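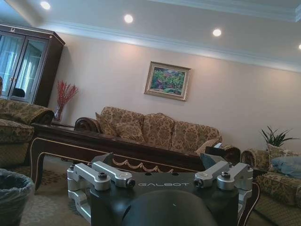 Frequently Asked Questions: Renting a Furnished Apartment at Brukbridge

How long can I stay?

The shortest stay is 16 nights. The longest is one year, after which you can sign a new lease if the apartment has not been promised to another tenant. Stays of 90 nights or more are billed by the month at the monthly rate shown on your quote.

What comes with the living room?

Every apartment has a furnished living room. The exact pieces differ from unit to unit, so ask for the inventory sheet for your apartment before you book. You will get a second copy at check-in. Please sign it within two days and write down any marks or damage you find.

Can I bring my own furniture?

Yes, small items are fine. If you want something of ours taken out, write to the office first. We store one large piece per apartment at no charge. A second piece costs $80 for the length of your stay. Do not put our furniture on the balcony or in the hallway.

What is the difference between the Dandura and Belura buildings?

Dandura is the older building and is closer to the train. It has larger kitchens and no elevator. Belura has an elevator, a shared laundry room on the ground floor and covered parking. Rent for the same size apartment is usually a little higher in Belura.

Are utilities included?

Water, heat, trash pickup and internet are included in both buildings. Electricity is included up to the monthly limit in your lease. Use over the limit is added to the next bill.

Do you allow pets?

Cats and small dogs are allowed in Dandura only. There is a one-time pet fee of $100, which is not refunded. Tell us about the pet when you apply. Fish tanks need written approval in either building.

How do I get my deposit back?

We inspect the apartment on the day you leave and compare it with your signed inventory. Deposits are returned to the card or account you paid from. Normal wear is not charged. Stains, burns and missing items are.

Who do I call for repairs?

Use the repair form in your tenant account. For leaks, no heat or a lost key, call the number on the back of your door at any hour. Routine work is done by Ismail Home Services, and they will set a time with you before coming in.

Can I end my lease early?

Yes, with 30 days' written notice. If your actual stay is shorter than 90 nights, it is rebilled at the nightly rate.

Where do I park?

Belura tenants get one covered space. Dandura tenants can use the street with a city permit, which must be renewed each April.

Last updated July 15, 2023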